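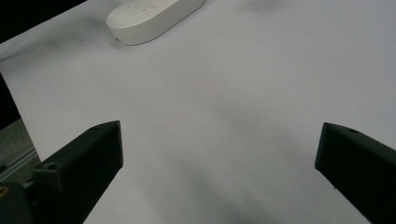

Tarley gripper – upkeep FAQ

How often do I check the finger screws?
Every 100 cycles for the first day, then once per shift.

One finger closes late. What now?
Power down, loosen both fingers, and home the jaws again. If it still lags, order drive kit 439 from Clustolov.

Can I clean the fingers with solvent?
No. Use a dry cloth.

The cell stops with code 51.
The jaws lost their zero. Wait 20 seconds before restarting – a faster restart brings the code back.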